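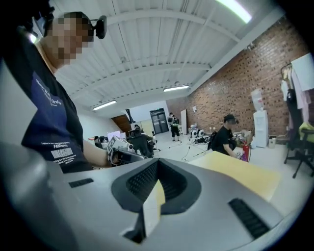
Idulside Work Table, Light Wood Top

Supplied by Stomdale Furnishings for workrooms, training rooms and shared offices

The Idulside is a plain, level table intended for tasks carried out standing or seated. The top has a pale wood finish and is free of raised edging, so that small articles may be picked up from any side. Each table is delivered with two leg frames, a set of leveling feet and one hex key.

Specifications
Height: 900 mm
Width: 1000 mm
Maximum number of tables per order: 20
Assembly: 2 persons recommended

Use with desk articles

The surface is suited to everyday items such as calculators, staplers, pens and paper trays. Flat articles with a low profile should be placed near the front of the table, where they can be lifted by one edge. Customers who keep a calculator at each place may order the Skoryk desk mat separately.
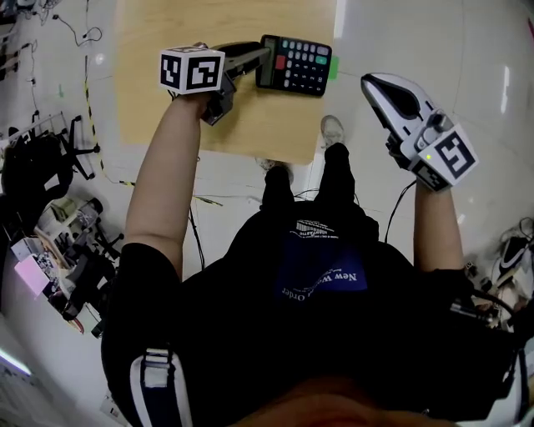

Can the table be used with an ordinary office chair?
Most adjustable office chairs are too low for this height. A drafting chair with a foot ring is recommended for seated work.

Care and cleaning

Wipe the top with a soft, damp cloth and dry it at once. Abrasive pads and solvent cleaners will dull the finish and are not covered by the warranty. Under strong ceiling lighting the top will show some glare — a matte finish, Daninel, is offered at the same price and may be requested at the time of order.
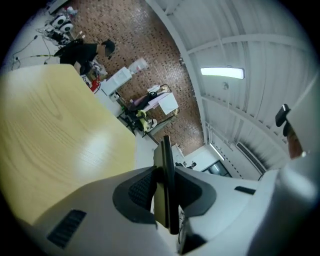
Light wood top with visible grain.

Ordering and delivery

Orders are accepted from schools, offices and private customers. Delivery is to the ground floor unless other arrangements have been made in writing. Leg frames and tops are packed separately and may arrive on different days. Replacement feet are held in stock.

Inquiries about bulk orders should be addressed to Eleri Mathias, Customer Accounts. Questions concerning assembly or spare parts should be addressed to Etenesh Admasu, Product Support.

Page last revised Oct 13, 2026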